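Hanging bags off shelving rails - does it really save space?

Home > Workspaces > Storage and shelving

Katia Mancuso
Posted 25th September

We share one long room in Dredton, brick wall on one side, strip lights, white metal shelves. Everybody's gear lives in soft bags and the bags have been piling up on the shelves. I'm now being told we should clear the shelves and hang all the bags off the rails, in tiers, and that this will "double the storage". I have read that phrase in three different catalogs and I don't believe it. A bag on a hook sticks out as far as a bag on a shelf. It also swings, and the top row is over my head.

Has anyone done this and kept it up past the first month? I'm mostly worried about the walkway, and about whether the uprights are meant to take weight on the front edge. Ours are Sukard units, the tall ones, and the leaflet only gives a load for each shelf. It says nothing about rails.

Please don't send me links to pegboard.

4 replies

Edvin Holmgren

"Double" is sales talk. I'd guess you get a bit more, and only if the bags are all much the same size. The real gain is that you stop digging. A pile of nine black bags means you take down eight to get to yours, and then whoever did it leaves the eight on the floor.

On the load I'd be as suspicious as you are. A figure for a shelf assumes the weight is spread across it. Hang everything off the front and you're pulling the whole unit forward, so it has to be fixed to the wall. I don't care what the leaflet says about adjustable feet. Fix it near the top, into something solid, and then lean on it yourself before anyone else does. Old brick can be crumbly at the face, so drill a test hole somewhere it won't show.

Other things I would want settled first:

Walkway. Hang one full bag at shoulder height, walk past it carrying a box, and see if you hit it. Tape a line on the floor where the bags stop.
Top tier. Light bags only, and nothing that anyone needs every day.
Hooks. The open S kind fall off with the bag. Get ones that close over the rail. I paid 18 dollars for a pack of the Clellen ones and the coating chipped, so I can't recommend them warmly, but they've stayed put.
Shelves. Keep part of one for bottles and small stuff. If you turn every inch over to bags, the small stuff ends up on the nearest table.

Room with the bags up:
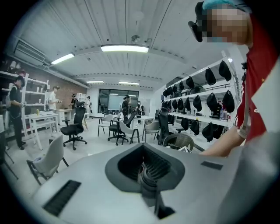
Three tiers of black bags on the right, and the bottles kept a spot on the middle shelf.

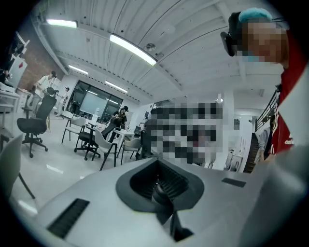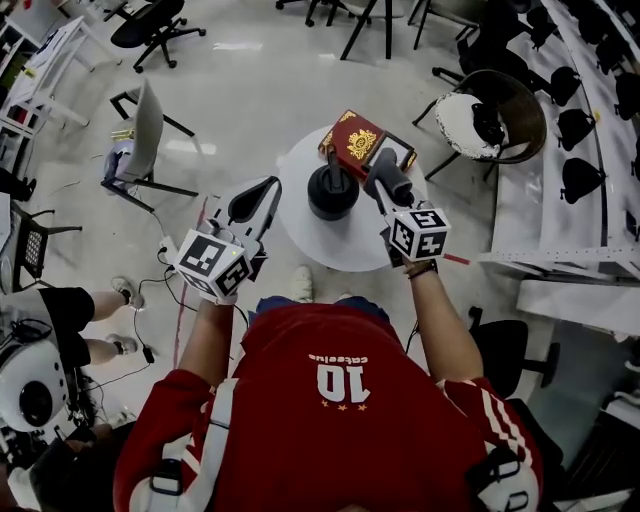
Katia Mancuso

Do the bags need labels once they're hanging, or does everyone just remember their own spot?

Edvin Holmgren

Put labels on, and put them on the bags as well as the rail. People say they'll remember and then two of them swap places and you're opening zippers again. Cloth tape and a paint marker will do. I wouldn't spend money on printed tags until you've lived with the layout for a while, because you will move things. Number them along the rail, lowest tier first, and leave a gap or two for newcomers.

hallway_mike

just use bins. bags on hooks look like a school coat room and they get dusty underneath where no one sweeps

dal bello storage fan

Going to disagree with the bins idea. We had bins. They turn into a place where things go to be forgotten, and you still have to lift them down. I do agree about the dust though.

I have a Dal Bello rail, 116 inches end to end, up since last December. The rail is fine. The wall plugs that came with it were junk and I replaced them before hanging anything. It has a slight dip in the middle now, which the store says is normal. I doubt that. If yours is anything like as long, add a center bracket whether or not the instructions ask for one.

I'd also try it with one tier for a couple of weeks before buying hooks for the rest. If the bags are back on the floor by then, you have saved yourself the drilling.

Katia Mancuso

One tier it is, the middle one. I still don't believe "double", but I'll measure the walkway tonight and look at what's behind the uprights. Leaving this open for now in case anyone has found a load figure for the Sukard rails.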